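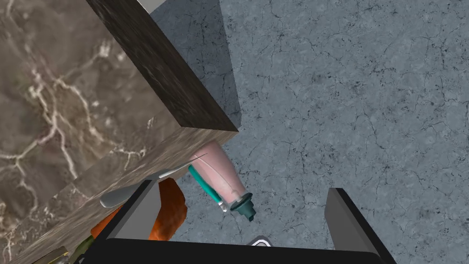 Wrist view over the toothpaste tube, fingers open, teal cap pointing down toward the gap.

I spent most of April 16, 2024 getting our simulated two-arm cell set up again, and I saved a couple of renders along the way. We call the cell Grenum (the scene pack is Talmont, if you're hunting for it in the menus). I love this part of the job!

The wrist camera gets set up first. I want both fingertips in view with the palm along the bottom, and I nudge the mount angle until I have them. The marble texture is a nice test too, all those pale veins make it easy to spot a blurry render. Finger friction went back to 67 percent, and I cleared out 11 old grasp presets that were left over from February.

Next up is the body view, which I use for checking reach. Both arms go out toward the counter, and I look at how much room the right gripper has before the front edge.
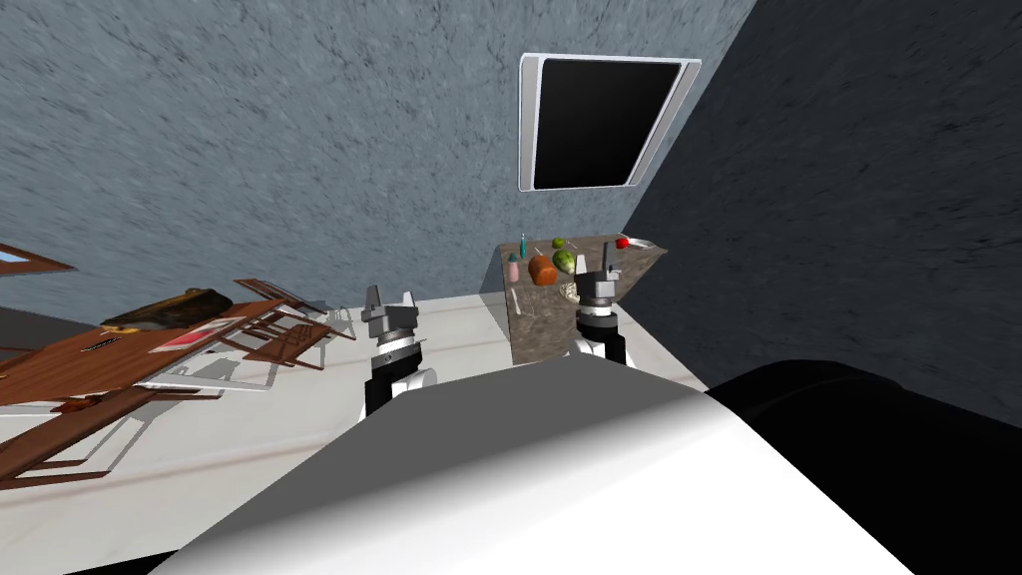

I run the arms at 20 percent speed for this bit and only go up to 100 once the collision shapes are switched back on. Ask me how I learned that one! The joint limits live in the Urnell config file, so please save a copy before you start changing them.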